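Gradau Cell Planner
Motion planning and cell control software for two-arm tabletop stations

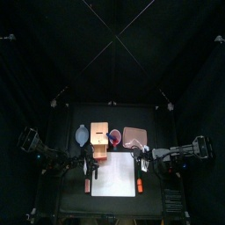 Gradau Cell Planner runs on the station PC and looks after both arms as one system. You give it a task, it plans a path for each arm, checks the paths against each other and against the enclosure, and sends the motion to the controllers. It is made for benches where the arms share one work surface and their reach overlaps in the middle.

Planning

Both arms are planned together by default. If one arm has to wait, the planner holds it at a safe point outside the shared zone and lets the other finish. You can change the priority per task, or switch to independent planning when the two work areas don't meet.

The cell model covers the table, the walls, the ceiling and any fixed fittings you add. Clamps and brackets can be drawn as simple boxes. Cables are treated as a keep-out volume that moves with each arm, and you set its width on the Arm page. Start wide and bring it in once you have watched a few slow runs.

Perception

The perception module, Bimomley, takes colour and depth streams from wrist cameras and an overhead camera. It builds an object list for the planner and updates it while the arms move.

Clear and translucent items are handled in a separate pass. Depth data on clear plastic is often patchy, so Bimomley fits an outline from the colour image and gives the object a height from your parts library. If there is no matching entry, the object is marked as uncertain and the arms keep their distance until an operator confirms it. Thin bags and film have their own class and can be pushed or gripped but not stacked on.

Drawers, lids and slots can be taught as moving parts. Record the open and closed positions by hand, and the planner will work out the pull direction.

Task editor

Tasks are built from steps in a list: find, approach, grip, move, place, release. Each step has its own speed and force limits. Steps can be copied from one arm to the other with left and right swapped. Python scripting is available for anything the list can't do.

Every run is logged with joint positions, camera streams and planner decisions. Logs open in the replay window, where you can step through a run and send any moment back to the planner as a new starting point.

What you need

Station PC with a dedicated graphics card and 700 GB of free disk space
2 arms with a supported controller
At least one colour and depth camera per arm
Wired network between PC and controllers

Licences

The standard licence covers one station and stores up to 400 tasks. The Lachance add-on shares tasks and parts libraries between stations on the same network. Both include updates for one year. After that the software keeps working at the last version you installed.

Current version: 8.76, released October 24, 2026
Order code: GCP-876
Supplied by Cevuritz as a download with a licence file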